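Dultside Community Help
Travel, hire and getting about

Is the weekly e-bike hire from Vemira worth it over just buying one?

Posted by slowpuncture, February

I'm coming to Dultside for most of the spring and the flat is a good way from anything useful. Vemira keep pushing their weekly electric bike hire at me and the page makes it sound like free money. "Range of up to 200 km", "all repairs included", "cancel any time". I've hired enough things in my life to be wary of "up to".

I'd be riding to the market and back, plus the odd longer trip out towards Junent with shopping or a bag on the back. I'm not fit. There is a hill. They want a deposit of 600 on top of the weekly charge, and I can't find anywhere that says how long they hang on to it afterwards.

Has anyone used them for more than a weekend? And does the range claim mean anything?

mudguard_optional

I had one for a couple of months last year. The bike was fine. Heavy, dull to look at, started every morning.

The range is nonsense, or it's true for a small person going downhill with the motor off. On the road to Junent with panniers on I planned for 40 km and didn't push my luck past that. If you keep it in the lowest setting you'll get further, but then why hire an electric bike.

Things I'd check before paying:

- "All repairs" did not include punctures when I had mine. It was in the terms, a long way down. Ask them to point to the line.
- Cancel any time means cancel at the end of the week you've already paid for.
- Take your own lock. The one supplied is a thin cable and I wouldn't leave a pram with it. If the bike goes, you pay the first 1,000 yourself, and they were very clear about that part.
- Look at the brake pads before you ride off. Mine were nearly gone on the first bike and they swapped it without any fuss, to be fair to them.

The deposit came back after more than 200 hours of me checking my bank account, or so it felt. It was a bit over a fortnight. I had to email twice.

For one spring I'd probably still hire. Buying new and selling on sounds clever until you try to sell a used e-bike with a battery the buyer can't test.

hillstart

just get a normal bike. people managed that hill for years before motors

tandem_widow

The Junent road isn't one I'd tell an unfit stranger to do on a normal bike with shopping, whatever hillstart thinks.

Have you looked at Berisha? It's a repair place that hires out a few bikes on the side, and they don't advertise it much. The bikes are older and there's no app, so you go in and sign a form. I found the deposit lower and punctures were included when I asked, but that was a while back and I wouldn't swear to it now. They also close at lunch and don't always open again at the time on the door.

I'm not convinced any of the weekly deals make sense once you go beyond six weeks or so. Add up the whole stay, put the puncture repairs in, and ask both places for a monthly price. Vemira didn't list one when I last looked, but they gave me one over the phone, and it was better than four separate weeks.

Don't pay for the "comfort pack". It's a gel seat cover and a bell.

Last updated: February, 16:20

Contact the moderators | Copyright Dultside Community Help | Back to top
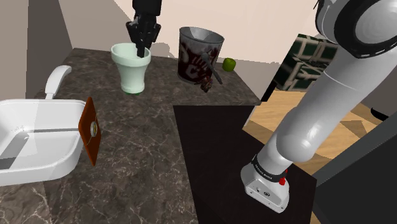 Green cup and a dark container with a spoon, on a brown marble worktop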